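Juice Cartons and Pale Wood: the Fernwood gallery

Welcome back to the Witura pages! If you've been here before you know the deal, I put up pictures of everyday things I like looking at, mostly packaging and furniture, and then I go on about them for far too long. This gallery is number 14, it's a small one, and it comes from the room at Fernwood. It's all about a drink carton, white tableware, light wood and one very bright lamp.

First, the cartons. I've been in love with Japanese food packaging since I was a kid, when my aunt used to bring back bags of candy and I'd flatten out all the wrappers and keep them in a shoebox (I still have the shoebox, it smells like melon). The small juice cartons are my favorites. They have so little room on them! Somebody has to fit the fruit, the name, the leaves, the badge, the ingredients and a place for the straw onto something you can close your hand around, and they manage it, and it still looks cheerful from across a room. American juice boxes always seem to leave half the front for a cartoon.

I ordered a case of 30 a while back and it was supposed to last until summer. It did not last until summer. My neighbor's kids found out about it, and then my neighbor found out about it, and I may have had two with breakfast on more than one occasion. I now keep the last few on a high shelf behind the flour and I'm not telling anybody which ones are any good.

A few of you asked how I store the empties. Rinse them, snip one corner at the bottom, let them drain upside down on a dish rack overnight, then press them flat under a heavy book. If you want to keep the shape, skip the pressing and stuff them with a bit of tissue once they've dried out. I tried gluing one shut again with craft glue and it looked terrible, so now I just leave the snipped corner at the back where it doesn't show.

Now the room. Those of you who remember gallery 9 will remember it as brown. Brown shelves, brown curtains, and a carpet I've agreed not to talk about anymore. It's so much better with pale wood and dark gray together, and I'll admit I fought it at first. I thought gray would make everything gloomy and I'd be reaching for the light switch at three in the afternoon. What it does is make anything white jump right out at you, and since most of my dishes are white, I've been wandering around with plates in my hand like a waiter, just to see how they look. My sister thinks I've lost it.

The wood I would have liked from day one. I spent $60 on a tin of Zamamier oil for it, which felt like a crazy amount for a tin that size, and I've hardly made a dent in it. Thin coat, soft rag, wipe off whatever hasn't soaked in, leave the windows open. I did my cutting boards with what was left in the dish. Please don't ask me about the darker tin they sell, I tested it on a scrap and it turned the scrap orange.

I had the Yeo page in mind when I picked what to show, by the way. That was the gallery with all the tea tins, and people wrote to say they liked seeing the things out and in use better than lined up on a white sheet. Fair enough! So no white sheet. Small gallery, big opinions, on we go.
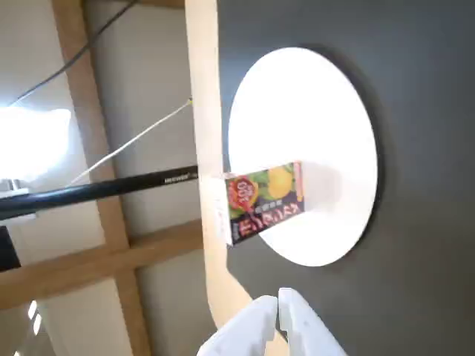 Look at the colors on that little carton! Red and white characters on the dark band, green leaves, a yellow citrus fruit, and the red 100% badge.
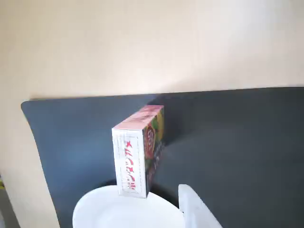
A tall narrow box on a white plate, with pink on top and the brighter colors around the side.
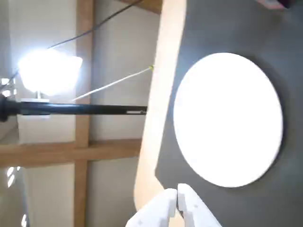

Pale wood next to dark gray, the big white circle, and the lamp going full blast.

Fernwood, March

I keep going back to the first one. The dark band is what does it for me, I think, all that purple-black with the big lettering sitting on top, and then the fruit looks twice as yellow. If anyone can tell me who draws the fruit on these things, please write, I'd love to see more of their work. The second one I like for the pink. You don't notice the top of a package much in the store, they're all shoved in rows facing you, and it's nice when there's a color up there too.

And yes, the lamp is bright. I like a bright lamp. I've had this argument with just about everybody who has ever eaten dinner with me, and I'm not going back to candles and squinting at my fish.

The counter at the bottom of the home page says 2665 visits, which is more people than I've met in my life, so hello to all of you. Next up will be jam jar lids, if I can get the sticky price labels off them without scratching the paint. I've had vegetable oil suggested, and also a hair dryer. If you have a better way, the guest book is open, and I read everything in it, usually with a juice box.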